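Home | Notebook | Materials | Older entries

February
Posted by Hằng Lò
Filed under: Finishes & Coatings

Cletent sent the second batch of their hardwax oil with a new data sheet. The sheet now says "resists hot drinks up to 300 minutes." Five hours. I don't know who leaves the same coffee hot for five hours, and I'd like to see the mug. No test method given, no film thickness, no wood species. I wrote and asked. The reply was a brochure.

Test boards so far: ash, beech, one offcut of maple from the Osmont job. Two coats each, wiped, cured on the rack by the door. Boiling water in a steel cup, lid on, left until cold. Batch one left a pale ring on the beech every time. Batch two leaves a fainter ring, or I want it to be fainter because I paid for it. Need somebody else to judge the boards without knowing which is which.

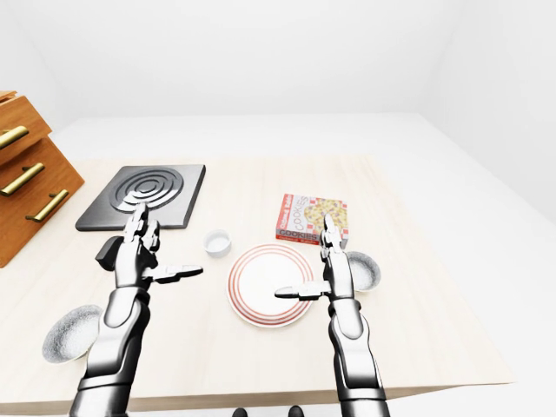

Pale tabletop, black trivet, small white cup.

Light colors are where I'd expect trouble. A ring on walnut you can talk yourself out of. On pale wood it sits there and looks at you. The old Kulluleo varnish yellowed badly but at least it never marked, and I still have half a can.

Ha thinks the rings are moisture trapped under the film and will go in a week. Maybe. The batch one rings were supposed to go too. I put an iron and a cotton cloth over one and it got better, then I did the next one and it got worse, so that's a draw.

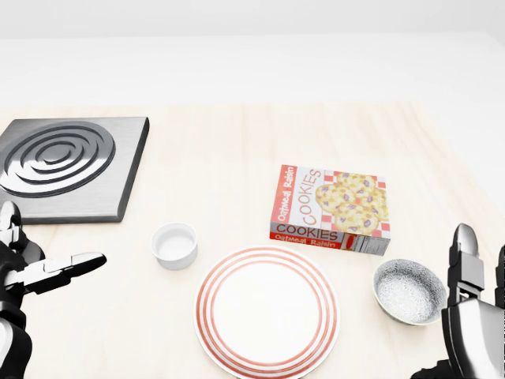 Dry heat is the other thing the sheet skips. It talks about drinks and says nothing on pans. Plan is a steel block out of the oven at 186 F, ten minutes on the board, then again on a fresh board with a cork mat under it. If the mat board marks as well, I'm blaming the oil and sending it back.

Still to do: re-sand beech 2, label the backs in pencil (marker bled through last time), ask Cletent again for the method.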